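Ticket: holiday gift list app won't total correctly, spending tracker off by $186
Opened by: Nneka Ogundipe
Product: Datadano Gift Budget (the phone version, plus the website on my laptop)
Status: solved, mostly

**First message**

Hi there! I'm hoping somebody on your end can look at this before I go out and buy anything else. I've used Datadano for my Christmas shopping three years running and I love it, so please don't take this as a complaint letter. But something is off with my totals and it's making me a little crazy.

I set up my list in November like always. Everybody gets a line, every line gets a limit, and the app adds up what I've spent and tells me what's left. On my phone it says I've spent $266. On the laptop, same account, same list, it says $452. I got out the calculator and my envelope of receipts (yes, I keep an envelope) and the phone is right. It's $266 to the penny, which surprised me too, but I'd bought two gift cards and they round things out nicely.

So the website thinks I've spent $186 that I haven't. I wish I knew what it thinks I bought, because I'd like to have it!

What I've tried so far:

- Logged out and back in on both
- Closed the browser all the way and opened it again
- Tried my husband's browser, which is a different one. Same wrong number
- Deleted one gift (the slippers) and put it back. Both totals went down and came back up by the right amount, so they're both counting, they just don't agree on where they started

**Added a little later, same evening**

I forgot to say which bank I'm hooked up to. It's the card from Pitville Credit Union, and I turned on the thing where purchases come in by themselves. I did that this year for the first time. Last year I typed everything in by hand and never had a problem, so I'm suspicious of it, but I'm suspicious of most things that happen by themselves.

**Reply from Datadano support (pasted here so it's all in one place)**

> Hi Nneka, thanks for all the detail. Could you open the website, go to your list, and click "Show all activity"? Look for anything marked Pending. The phone app leaves pending purchases out of the total and the website includes them. Please also tell us whether any purchase shows up twice.

**My answer**

Okay, I went and looked, and there are 4 pending items! I'm typing them out the way they show up:

| Store | Amount | Status |
|---|---|---|
| Brondon | $93.00 | Pending |
| Brondon | $53.00 | Pending |
| Odukoya | $22.00 | Pending |
| Odukoya | $18.00 | Pending |

And that's $186 on the nose, so you've found my mystery money.

Now here's the part I don't get. Brondon is where I got my brother's headphones and the little speaker for my niece, and those are already on my list as regular, finished purchases. Same amounts. Odukoya is the toy shop, and that's the puzzle and the card game, also already on there. So every one of these is something I did buy, once, and it's sitting there a second time as pending.

I called the credit union on my lunch break to make sure I hadn't been charged double. The lady was very nice and went through it line by line with me. One charge each. The holds dropped off ages ago on their side, she said, so whatever's pending is only pending in your app.

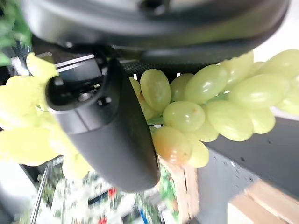 I'd be happy to just delete those lines, except there's no delete button on them. The regular ones have the little trash can and the pending ones don't. If I click on one, it opens up a gray box that says "Waiting for your bank," and that's as far as it goes. I let it wait overnight to be polite. No change in the morning.

Also, and this may be a separate thing, the "You're over your limit!" banner came up on my brother's line on the website. I'm not over, I'm seven dollars under, and I was pretty proud of that.

**Reply from Datadano support**

> Thank you for calling your bank, that helps a lot. It looks like the pending copy and the final copy didn't get matched up when they came in. Please try this on the website: Settings, Connected Cards, Pitville, then "Refresh from bank." Don't disconnect the card, as that may clear the names you've assigned to each gift. Let us know what you see.

**My answer**

Well, I did the refresh. It spun for a good long time, long enough that I made a cup of tea, and when I came back the two Odukoya lines were gone. Hooray! The two Brondon lines are still there. So the website now says $412 and the phone still says $266.

I did the refresh a second time in case it needed another push. No difference.

One thing I noticed while I was poking around. The finished Brondon purchases say "Brondon Store" and the pending ones say "BRONDON ONLINE PKUP." I ordered those on the website and picked them up at the counter, so I suppose the register calls it one thing and the website calls it another? The toy shop ones had the same name both times. I don't know if that matters, but it was the only thing I could find that was different.

**Reply from Datadano support**

> That matters quite a bit, good eye. The refresh only pairs up purchases when the store name is the same. We've removed the two leftover Brondon items by hand. Could you reload the page and check your total and your brother's line?

**My answer**

$266 on the laptop and $266 on the phone! And the banner's gone from my brother's line, and it says seven dollars left, which I'm going to spend on wrapping paper and call it his.

Two questions before you close this. I still have my mother-in-law and both neighbors to shop for, and I'll probably order from Brondon again and pick it up the same way. Is it going to do this every time? And would it be possible to put the trash can on the pending lines too? I wouldn't have bothered you at all if I could've tossed them out myself.

**Reply from Datadano support**

> It may happen again with pickup orders until we change how names are matched. For now, you can switch pending purchases off on the website under Settings, Totals, "Finished purchases only." That will make it work like your phone. I've passed along the request for a delete button with your notes attached.

**Last one from me**

Switched it off, and both numbers still match. I put in a Brondon pickup order this afternoon (a lamp, for the mother-in-law) and so far it hasn't shown up anywhere, which I guess is right, as it's not finished yet. I'll write back on this same ticket if it comes in twice. You can mark it solved for now. Thanks for being so patient with me!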